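Week 4 handout: chunks, delays and when to re-plan
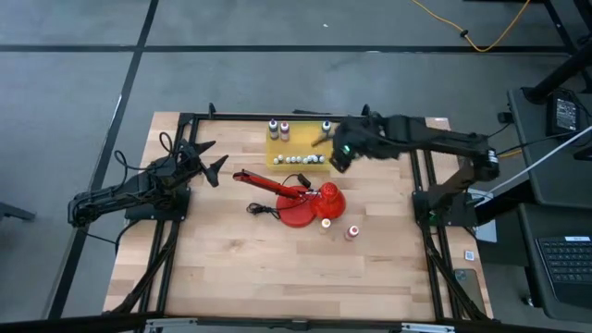 Nazma Ekanayake
Teaching fellow, robot software, Masside

We use cookies to remember your settings. Accept | Manage

Right, picking up where we stopped last time. You've all got a policy that takes camera frames and joint positions and spits out a chunk of future joint targets for both arms. Lovely! The question this week is what you do with that chunk once you've got it.

Our controller wants a new target at 200 Hz, and one pass through the network took 22 ms on my machine. So by the time your answer arrives, the arms have already moved on from the pose you asked about. If you start at the front of the chunk you'll get a little backwards twitch at every join — do try it once in the simulator, because you'll recognise it for ever after.

Two fixes I'd like you to code up:

1. Stamp every observation with its time, then skip the steps that are already in the past.
2. Blend the old chunk into the new one over a short overlap. Linear weights are fine to begin with.

Now the table. Bottles, vials in a tray, a lamp lying in front of it, and two arms that can both reach into the middle. Blending two safe paths can give you a path that isn't safe (one goes left of a bottle, one goes right, the average goes straight through it). So run the collision check after blending, please, and check arm against arm as well.

Rodel Yap's logging script, Andska, is in the course folder. It writes commanded and measured joints side by side, and I want plots of both from you. Run 1627 is a good one to practise on, the join at step 168 is horrible.

Bring your plots along and we'll start with the ugliest.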